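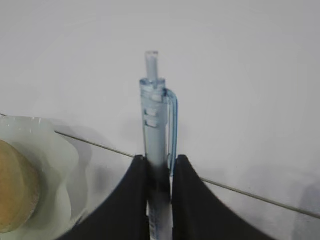

Light-blue retractable pen with a push button.

Progress report: home blood pressure monitoring and emotional stress, Bolness arm
Prepared for the Plorero grant office by Etelka Sipos

1. Status

Recruitment at Bolness closed in July. The target was 27 participants and 27 have signed consent forms. All are adults with treated high blood pressure who were stable on their tablets at entry. Each person takes two readings in the morning and two in the evening, seated, after five minutes of rest, and fills in a short mood and worry diary straight after the evening pair.

The monitoring period is 18 weeks. The first group to join has now completed week 14. The last group is at week six and will finish after the current payment period, as set out in the revised timetable.

2. Data received

Readings are entered on paper and copied into the Grernov database by the study nurse, Ewurabena Agyeman. The first 1000 evening entries have been checked against the paper sheets. Errors were mostly transposed figures in the lower (diastolic) value and have been corrected, with the original value kept in the audit file.

Missing evening diaries are more common than missing readings. The gap is widest among participants who work shifts. We have changed the instruction for this group so that "evening" means the two hours before their main sleep, whatever the clock says. Entries made before the change are flagged and will be analysed separately. 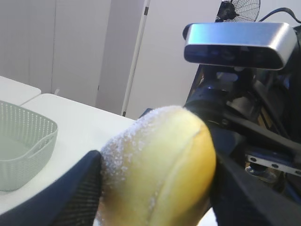
Can participants exercise on the days they take readings?
They may exercise as usual, provided that they leave at least 30 minutes between finishing and the first reading.

3. Equipment

Cuffs were checked against the clinic reference device at entry and again at week nine. One monitor read high on the second check and was replaced. The four days of readings that may be affected have been set aside. Two participants were moved to a larger cuff after their upper arm was measured again – both had been fitted at the limit of the standard size.

4. Early observations

No analysis of the main outcome has been done and none is planned before the last group finishes. The diary scores show enough spread to be usable, which was a concern after the pilot at Orlandini, where most people marked the middle of every scale. The new wording asks about the past day only.
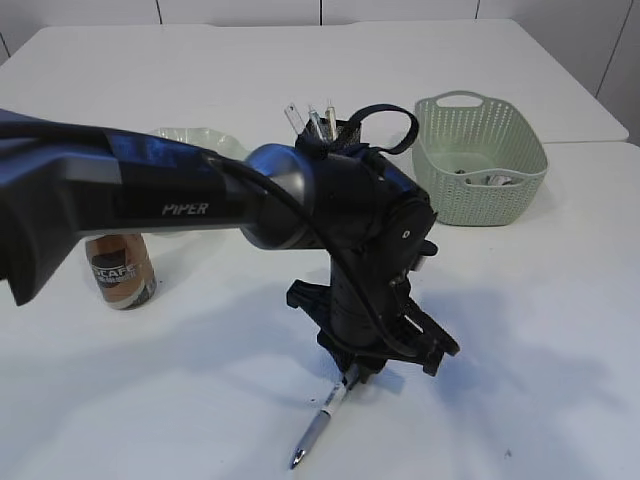

The shorter recall period has a cost. Single bad days now carry more weight, and a weekly average will be needed before scores can be set beside the readings. The method for this average is written into the analysis plan and was fixed before any data were unlocked.

5. Safety

Three participants recorded readings above the alert level. All were telephoned the same day and referred to their own doctor. One had a change of medicine and remains in the study under the rules for altered treatment.

6. Spending and next steps

Spending is within budget, apart from postage, which is over. We ask for permission to move the unused travel money to that line. Work for the next period is as follows: complete follow-up of the remaining groups, finish checking the paper sheets, and send the locked data file to the statistician. The revised diary wording is attached as Annex B.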